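Visite de l'usine Pruvost à Ciltville : dans les coulisses du Stumura Flunen

Dernière mise à jour : 14/05/25

Le constructeur Stumura a ouvert pour une journée les portes du site Pruvost, à Ciltville, où sont assemblés les sièges et les garnitures de portes de son grand SUV coupé, le Flunen. La voiture elle-même est montée ailleurs, mais une bonne partie de ce que l'on touche à bord sort de ces ateliers. Le groupe de visiteurs était limité, l'inscription se faisait auprès des concessions, et le parcours durait toute la matinée avec une reprise en début d'après-midi.

L'usine se trouve à la sortie nord de la ville, derrière la voie ferrée. Le parking visiteurs est mal indiqué : il faut dépasser l'entrée des camions, faire le tour du rond-point et revenir par la contre-allée. À l'accueil, on remet à chacun un badge, un gilet et des surchaussures de sécurité à coque. Les téléphones restent au vestiaire pour la partie atelier. Le site emploie 715 personnes, intérimaires compris, réparties sur deux équipes de jour et une équipe réduite de nuit.

La visite commence par la coupe. Les peaux arrivent roulées, sont déployées sur de grandes tables et inspectées à l'œil sous un éclairage rasant. L'opérateur marque les défauts à la craie, puis un scanner relève le contour et le logiciel place les pièces pour perdre le moins de matière possible. Le découpage se fait au couteau oscillant. Le tissu des versions d'entrée de gamme suit un circuit à part, plus rapide, avec plusieurs épaisseurs coupées en une passe.

La couture occupe le plus grand hall. Le bruit y est moins fort que prévu, et l'on peut poser des questions sans crier. La coiffe d'un siège avant de Flunen compte 19 pièces, assemblées dans un ordre fixe affiché au-dessus de chaque poste. Les surpiqûres visibles sur le haut du dossier sont réservées aux couturières les plus anciennes, car un décalage y saute aux yeux. Une couture ratée n'est pas reprise : la pièce est mise de côté et refaite entièrement, le cuir gardant la trace des trous d'aiguille.

Vient ensuite l'assemblage. Les armatures métalliques arrivent par chariots, reçoivent les mousses, les nappes chauffantes, les moteurs de réglage et enfin la coiffe, tendue à la main puis passée à la vapeur pour effacer les plis. Ce dernier geste demande de la force dans les poignets, et les équipes tournent toutes les deux heures. Chaque siège terminé passe sur un banc où toutes les commandes sont actionnées jusqu'en butée. Le Flunen existe en 11 ambiances intérieures, ce qui complique l'approvisionnement de la ligne, puisque les sièges partent dans l'ordre exact où les voitures seront montées.

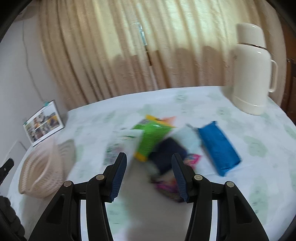
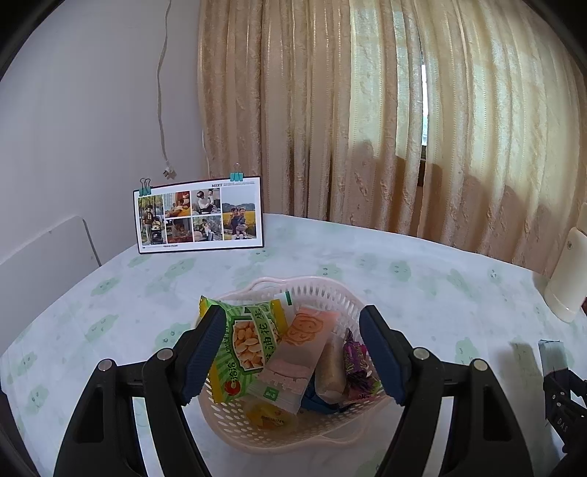

L'après-midi était consacré à la voiture. Stumura avait amené 3 exemplaires du Flunen dans la cour, tous de la deuxième génération : un diesel, un hybride rechargeable et la version sportive à essence. Il n'était pas question de les conduire sur route, mais chacun pouvait s'installer, régler les sièges et faire un tour du site comme passager.

Le Flunen reprend la base du SUV familial de la marque, avec un toit qui descend nettement après les portes avant. L'effet est plus réussi en vrai que sur les brochures, surtout de trois quarts arrière. L'accès aux places du fond oblige à baisser la tête, et un adulte de grande taille touchera la garniture de pavillon. L'espace aux jambes, lui, ne souffre d'aucune critique. Le seuil de coffre est haut, comme souvent sur ce type de carrosserie, et la vitre arrière ne donne qu'une vue étroite sur ce qui suit.

À l'avant, le siège de série est ferme, bien creusé au niveau des lombaires, avec une assise un peu courte. Le siège optionnel dispose d'une rallonge d'assise et d'un maintien latéral réglable. Après être passé par l'atelier, on regarde ces détails autrement, et l'on cherche la fameuse surpiqûre du dossier. Elle était droite sur les trois voitures. En revanche, sur l'hybride, le plastique du bas de console sonne creux et jure avec le reste. Le responsable présent a répondu que cette pièce venait d'un autre fournisseur, sans s'étendre.

Sur le tour du site, à très faible allure, il est difficile de juger la suspension. Les rails de l'ancien embranchement ferroviaire ont tout de même permis de noter que la version sportive, avec ses grandes jantes, tape davantage que le diesel. L'hybride a fait tout le trajet en mode électrique, avec un léger sifflement à la relance.

Les questions de la fin ont surtout porté sur les délais. Il faut compter plusieurs mois pour une configuration en cuir bicolore, moins pour les teintes courantes. Les tarifs de la prochaine année-modèle n'étaient pas encore arrêtés et doivent être communiqués aux concessions en juin. Une seconde journée de visite est envisagée à l'automne, avec le même parcours et un passage supplémentaire par le laboratoire d'essais, où les tissus et les cuirs sont frottés et exposés à la lumière pendant des semaines. Les personnes intéressées peuvent se signaler dès maintenant auprès de leur concession Stumura. Les enfants ne sont pas admis dans les ateliers, et le site demande de prévoir des chaussures fermées.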